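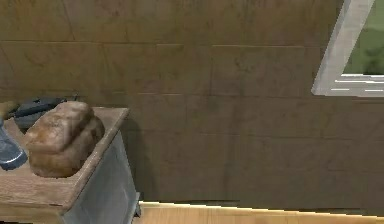
Two Hands, One Loaf

I'm Mirjam Wallner, and I test robot hands inside a computer! My pretend room is called Flirkum. The bread in there is pretend too, so I can squash it all day long.

I tried two grippers. Dreltine has stiff fingers, like tongs. Rinmont has bendy ones that curl around things. Each got 300 tries at picking up the loaf.
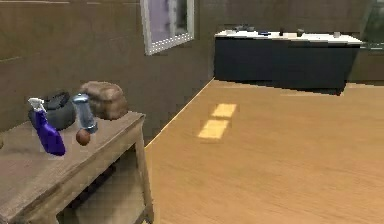 Dreltine dropped it 45 times (oops), mostly when it pinched too near the end. Rinmont did better but was so slow! Next I'm giving them both a jar with a lid. Glass is slippery, so which fingers would you pick?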